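The Second Arm

The budget for the year had one line in it that said "arm." By spring it needed to say "arms," and I was the one who had to ask for the letter s.
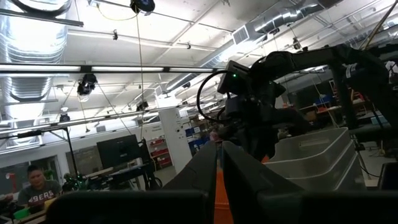 Orkier had hired me to write plans, by which they meant spreadsheets with paragraphs between them. I had never bought a robot. I had bought a dishwasher once, and I went at it the same way: I read the brochures, picked the one I could afford, and was told by everyone afterward that I should have asked them first.

The trouble with one arm is that it behaves well enough to make people want two. It could pick up a bin. It couldn't pick up a bin and do anything else, and sooner or later the person standing next to it had to put down a coffee and hold something. This happened often enough that the engineers began to call it a bottleneck. I wrote that down, because bottleneck is a word that gets money.

I sent the request to Balodgate, our parent company, which lived in another state and communicated mostly by form. The form wanted to know the useful life of the equipment. I put 8 years. It wanted to know what would happen if the purchase was not approved. I typed "coffee," deleted it, and typed "reduced throughput."

The reply was dated April 19, 2022, and it asked for three quotes.

I already had one, from Vivdale, who sold us the first arm and sent a fruit basket every winter. Their quote was a single page with a lovely border. The second came from a firm that wouldn't name a price until I had sat through a webinar. I sat through it. They still wouldn't name a price, but they did send me a mug.

That left the third. One of the engineers, who drove an old Saab and therefore had strong opinions about parts, told me that nobody's arm was the expensive bit. It was everything you had to hang on it. Cables, he said. Mounts. The camera, the bracket for the camera, the screws for the bracket, which would be a size found in no drawer on earth.

I thought this was the Saab talking. Then I went back to the page with the lovely border and turned it over.

There was a cable on the back for $400. There was a mounting kit. There was something called a commissioning visit, 60 minutes, at $3000, during which a person from Vivdale would come and turn the arm on. I asked the engineer if we could turn it on ourselves. He said we could, but then it would be our fault.

So I made a new spreadsheet. It had a line for the arm and a great many lines for the arm's luggage, and at the bottom a row called "screws," into which I put a number I found comforting. I sent it off with the one quote, the mug people's refusal in writing, and a paragraph on bottlenecks.

Balodgate took until July. They approved the cable, the mounting kit, the commissioning visit and the screws. The arm itself, they wrote, appeared to be a duplicate of an item already purchased, and had been removed as a courtesy.

I read this out to the engineers. The one with the Saab asked how long the visit was good for.

"A year," I said.

"Then book it," he said, and went to see what was in the drawer.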